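### 4.2 Folding on the shared bench

We were delighted by how much the Skarkmont workshop build could do with thin sheet. Both arms ride one aluminum rail, and Rutilio Ibarra ran all 294 folding trials on it in March.

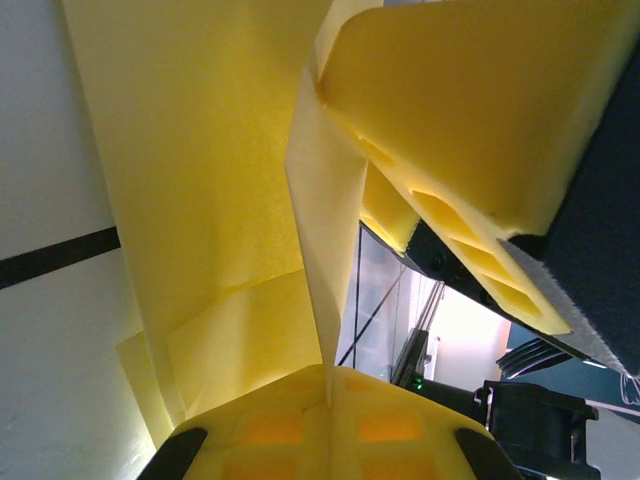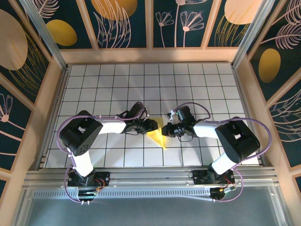
**Figure 3.** Yellow sheet at the grippers: wrist view (first) and the gridded tabletop with both arms (second).

The soft foam fingers were our favorite change. Creases still drifted in 18 trials, mostly near the pointed tip, and we return to those in Section 5.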